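2026-04-23 - equipment planning, laundry rig

Budget round again. Paora wants one list with one total, and he wants it before anyone starts a sentence with "ideally."

Kumaresan spent the morning on the machines with me and we argued about money between runs. Where we got to:

- **Wrist camera.** Replace. Anything with a shorter exposure would do. When the arm swings past the washer, the gripper stays crisp and the shelves of packaged goods turn into soup. Lovely fingers, though. We have an extensive archive of them. 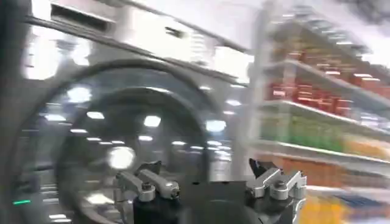 - **Fingers.** Keep the metal ones, buy 2 spare sets. Lollitz quoted 8 and called it a starter pack.
- **Second arm.** Skumov will lease. Aroha is for it, I'm against it until the first one is busy all day. Parked until January.
- **Cabling.** 40 for clips and floor covers. Cheapest line here, so naturally it got the longest discussion. There's still a white cable running across the floor to the power strip by the dryer.
- **Service contract.** Hesex wants 1000 a year. Wiremu to ask what they do for it.

Dryer door open, arm reaching over the basket to the bottom edge of the door:
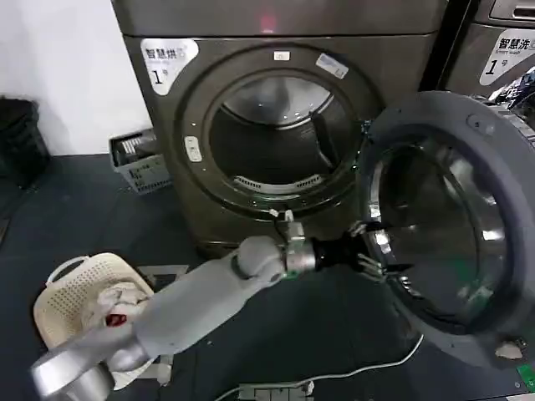 **Household Handling Group - Bench Notes**

Reach decides whether we need the longer forearm link, and that's the one item I can't price yet. Nikau to measure with the door fully open, basket left where it is. If it needs the link, the lease money goes there and Aroha can be cross with me in person.

Still to do: chase Abou Zeid for the revised mount quote. The last one had our name spelled two ways and neither was ours.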